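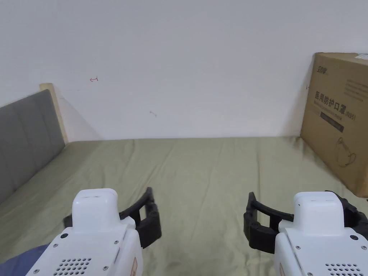

The Varneck Bedroom Textiles Record describes clothing, bed linen and stored items as they are found, handled and put away in a furnished bedroom. It was compiled for the study of everyday tidying, with the bed as its main working surface. Beds are entered by covering and by condition before any garment is considered, and a plain covering such as the olive-green sheet receives a single color term with no pattern term. The record is maintained by the Varneck household documentation office and is released under the working title Lumia.

**Version:** 2 October 2018
**Status:** maintained
**Language of entries:** English
**Contact for corrections:** Barry Hollis

## Contents

The current version holds 2,896 entries. Of these, 1,986 concern garments; the remainder concern sheets, blankets, pillowcases, towels and items resting on or next to a bed. An entry is one object in one state. A shirt that is recorded crumpled and later recorded folded therefore has two entries, joined by a shared object number.

| File | Purpose |
|---|---|
| `entries.csv` | One row per object and state |
| `coverings.csv` | Bed coverings, with color and condition |
| `sequences.csv` | Links between entries in the order in which they were made |
| `terms.md` | Permitted terms and their definitions |
| `changes.md` | Corrections made since the previous version |

## Fields

- `object_no`: number assigned when the object is first entered.
- `class`: garment, linen, container or other.
- `type`: the most specific term that can be supported. Where a shirt and a sweatshirt cannot be told apart, `long-sleeved top` is used.
- `color`: taken from the list in `terms.md`. A second term may be added for garments with two main colors.
- `surface`: the item of furniture or the floor area on which the object rests.
- `covering_no`: number of the bed covering, left blank where the surface is not a bed.
- `condition`: one of the five terms defined in the next section.
- `remarks`: free text, limited to matters the other fields do not provide for.

Fiber content is entered only from a care label. It is otherwise left blank, including in cases where the weave or weight of the cloth would suggest an answer.

## Condition terms

**Flat.** The object is spread out and its full outline can be followed.

**Creased.** The object is spread out, with fold lines or wrinkles that do not hide any part of the outline.

**Crumpled.** Part of the outline is hidden by the cloth itself. Sleeves may be bunched or turned under, and the neckline may or may not be visible.

**Folded.** The object has been brought to a regular shape by one or more deliberate folds.

**Stacked.** The object is folded and rests on, or beneath, another folded object.

The terms `messy` and `neat` were used in the trial version and have been withdrawn. They were applied differently from one annotator to the next and could not be corrected without a second examination of every object concerned. Older files in which they occur should not be combined with this version.

Garments with long sleeves require particular attention. A long-sleeved garment is entered as crumpled when a sleeve is gathered against the body, even if the rest lies open. The position of the collar or neckline is noted in `remarks` where it can be found, as it fixes the direction from which folding would normally begin.
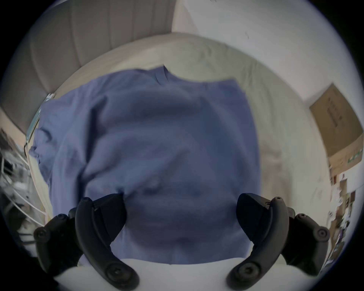 Santeri Lindqvist objected at the February review that the rule for sleeves was too strict, and that a shirt with one sleeve out of place should be allowed to stand as creased. In his view the present wording enlarges the crumpled class to the point that it no longer separates a garment needing a quick shake from one needing to be laid out again from the beginning. He proposed a sixth term, `partly gathered`, to stand between the two.

The proposal was considered and has not been adopted in this version. A trial on the Husar subset showed that annotators agreed on the five existing terms more often than on the extended list, and most disagreements arose at the boundary the new term was meant to clarify. The objection is recorded in `terms.md`, and users who need a finer division may derive one from `remarks`.

## Bed coverings

Coverings are described separately from the garments placed on them. A fitted sheet, a flat sheet and a mattress protector are distinguished where an edge or corner permits; in all other cases the general term `covering` applies. Color is entered as judged at the time of the entry. The same green cloth may appear olive under one light and considerably paler under another, and annotators were instructed to enter what they saw without adjusting it to match an earlier row. Differences of this kind are not treated as errors.

Creases in a covering are entered only when they extend across a substantial part of the bed. Small wrinkles under or next to a garment are disregarded. 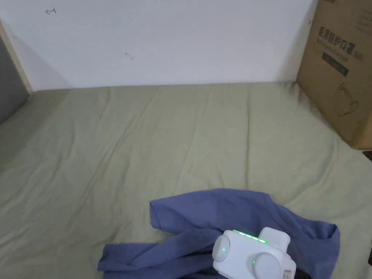

The condition of a covering is assessed apart from any container or other object resting on it. Boxes, bags and baskets kept on a bed are entered in their own right under the class `container`, with material, approximate position and any printed wording that can be read. Wording in a language other than English is transcribed in the original, followed by a translation in brackets. Printed wording is not taken as evidence of what a container holds, and the contents field remains blank unless the container was opened.

## Procedure

Entries were prepared in accordance with the Prirnico household vocabulary, edition 4, with the additions listed in `terms.md`. Each entry was made by one annotator and read by a second. Where the two differed on condition, the more general reading was kept and the difference noted. Where they differed on type, the broader term was used.

Objects were not washed, pressed or repaired for the purposes of the record.

## Known limitations

1. Dark garments are underrepresented.
2. Children's clothing is present in small quantity, and sizes are not recorded.
3. Socks were entered singly in the trial version and in pairs thereafter. The affected rows carry the remark `pairing uncertain`.
4. Drawers and wardrobes appear only as surfaces or destinations. Their interiors are outside the scope of the record.

## Corrections

Corrections should cite the object number, the field concerned and the proposed term, and should be addressed to Barry Hollis. Proposals to alter a definition are held for the next review. Corrections to single rows are applied on receipt and listed in `changes.md`.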